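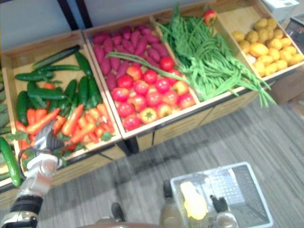 The arm at the vegetable display, with its gripper over the carrots and a shopping basket on the carpet.

Stovside Picking Service: Frequently Asked Questions

What does the service include?
Stovside supplies a picking robot on hire to greengrocers and farm shops. The hire covers delivery, setting up, staff training and all repairs. Produce, crates and baskets remain the responsibility of the shop.

Must we replace our existing display?
In most cases, no. Open crates set side by side are suitable, provided that the robot can stand directly in front of them. Deep bins and lidded containers are not supported at present.

Can different vegetables share one crate?
Yes. Each kind should have its own part of the crate. Long items such as green beans may trail into the next compartment, and staff are asked to tidy them before opening.

Does the robot weigh goods?
It does not. Weighing takes place at the till – the shop's own scales are used.

How much does it cost?
The standard charge is £1,479 per month, with a minimum term of 3 months. A refundable deposit of £300 is payable on signing.

When is support available?
The Skarnitz helpdesk is open from 8 a.m. until the close of trading, Saturday included.

May we see it before we apply?
Demonstrations are held at our Varkidley showroom by appointment. Requests should be addressed to Mei Montoya, Customer Enquiries. Questions on contracts should be sent to Macarena Cabral at the same office.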